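Grokska pick logs: README

Hi, I'm Zoila Henao and I look after this folder. It holds the logs from our February picking runs, plus my notes on the fault that wrecked a fair few of them. Last tidied 2022-03-13.

What's in here: 1464 attempts in all, one CSV row each. Of those, 42 are flagged "false_hold", and they're the reason I wrote any of this down.

A false hold is when the controller reckons it's got the part, lifts, and carries on to the drop with nothing in its fingers. Annoying on its own. The nasty bit is that the slow-speed limit lifts once a grasp is reported, so we had the arm swinging at full travel speed on the strength of a bad reading — and on one of those swings it clipped the bin wall hard enough to trip the protective stop. Nobody hurt, thank goodness, but Custódio Frade was standing closer than either of us liked!

Files
runs.csv: every attempt
holds.csv: the 42 rows again, with finger width and motor current
stops.txt: 6 protective stops, my comments included (sorry about the spelling)

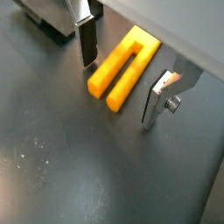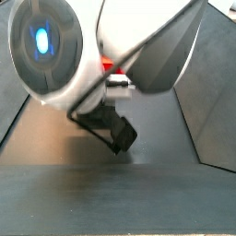 My best guess at the cause is the grasp threshold, which Custódio had set for thicker parts in the Tronberg job and I never changed back. Finger width was read too early, while the fingers were still closing, and any pause in the motion counted as a hold. Flat parts like the yellow U-shaped piece leave very little height to grab, so a small error in the approach matters a lot. I've moved the check to after the lift and kept the slow limit on until it passes. 31 attempts since then, no false holds, but I wouldn't call it fixed yet. Those newer rows aren't in runs.csv; ask me if you want them.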